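Filed under: Visits, Textiles, Laundry and Care

Open house at the Nileck linen works, Drirnden

I went to the Nileck open house in April mostly to find out if the place deserved its mailing. The flyer had come twice. It promised "a day inside the future of folded goods," which is a lot to say about a building where they hem, press and fold tablecloths for restaurants. Doors at nine, coffee until it ran out, and it ran out before I had parked.

Drirnden is easy to find and hard to park in. Visitors were sent to the gravel lot behind the paint store, then walked back along the road to a side door with a paper arrow taped to it. Roald Løken, who runs the finishing side, met each group in the hallway and gave the same short talk. He is a good talker. He told us the works turns out 3,000 pieces in a good week, and when I asked what a piece was, he said it could be a tablecloth or it could be a napkin. Those are very different amounts of work. I wrote the number down with a question mark next to it and the question mark is still there.

The sewing room

This was the part I liked. Long tables, decent light, spools on pegs along one wall. Analyn Agbayani was hemming by machine and let people stand close enough to see how she turns the corner. She miters it, folds the point under, and runs straight over the thick spot without slowing down. A man in my group asked how long it takes to learn that and she said she still rips some out. I trusted her more than anything on the posters.

The hems on the samples were better than I expected. I pulled at several and looked at the backs, where the shortcuts usually are. Stitches were even, thread ends were buried, and the corners lay flat. If you buy table linen for a living you could do worse. The price sheet was another story: it listed the plain cloth without saying if that covered hemming, and two people at the sample rack gave me two different answers.

The pressing room

Hot, loud, and we were through it in a couple of minutes. The big flatwork ironer was running, with one person feeding and one catching. I would have stayed longer. Instead we were moved along so the next group could come in, and I never got to ask about scorching or what they do with a cloth that comes through with a crease set in it. Løken said creases "don't really happen." I have owned a tablecloth. They happen.

There was a rack by the exit with seconds on it, marked down, and I would tell anyone going next year to start there. The faults were small, a pulled thread here, a slightly off corner there. The good colors had already been picked over by the staff, or so I was told by someone carrying four of them.

The care talk

Danilo Estrella gave a talk on stains in the break room, with up to 26 of us in there and not enough chairs. His advice was plain and mostly what my mother would have said. Blot, don't rub. Cold water for blood. Leave the dryer alone until you are sure the stain is gone. He was less convincing on the Ulloa treatment, a finish they put on the dark cloths that is supposed to keep lint from grabbing on. He said it holds for 100 washes. I asked who had washed one 100 times and he said it was a projection. Fine, but then the card on the table should say so.

He was straight about dark cloth in general, and I'll give him credit for that. Navy and black show every bit of fluff. Wash them with towels and you will be picking at them all evening. His tip was to turn them wrong side out, dry them alone, and shake them hard before folding. I have started doing it at home and it seems to help a little.

The Demo area

The last stop was called Demo on the map, with a capital D, and it had the biggest sign in the building. The subject was folding. Angelica Cruzado was in charge of it and she clearly cares about how a cloth is put away. Her method for a big one is to bring the long edges together first, then quarter it, then roll it if you have the shelf space. She does not like hangers, which she says leave a line, and she is right about the line.

What I had hoped to see was the dark goods close up, after all that talk about lint. Navy was on offer in the Demo area, and navy is a fair test, as it hides nothing.
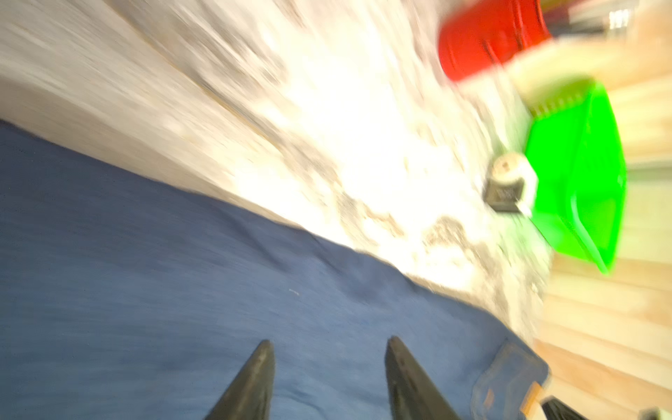
Dark navy fabric against the pale surface, Demo area. Note the specks.

There are only a few specks, and I have no way of knowing what they are or if that piece had the Ulloa finish on it. The weave looks soft, with a bit of texture. I would want one at home for a month before I said anything kinder. I also would have liked that edge smoothed out before anyone talked to me about folding, but a rumpled edge is what my own linen closet looks like, so maybe it was the most believable thing in the building.

Everett Begay, who buys for a small hotel and was in my group, was more impressed than I was. His view is that guests never look at a hem and that what matters is how a cloth feels after the first dozen washes. He ordered 3 sample cloths and has promised to tell me how they hold up. I will add a note if he does.

Was it worth the drive?

For the sewing room, yes. For the seconds rack, yes if you get there early. The tour itself is too quick in the places where you want to stop and too slow in the hallway, where you hear the talk. Bring your own coffee. Bring a tape measure too, because the sizes on the rack were written in two different hands and one of them was wrong by more than a seam allowance.

I bought two cream napkins and a runner from the seconds. The runner has a crease down the middle that has not come out yet.

Posted in Visits. Comments are open. Previous: A wet morning at the button sale.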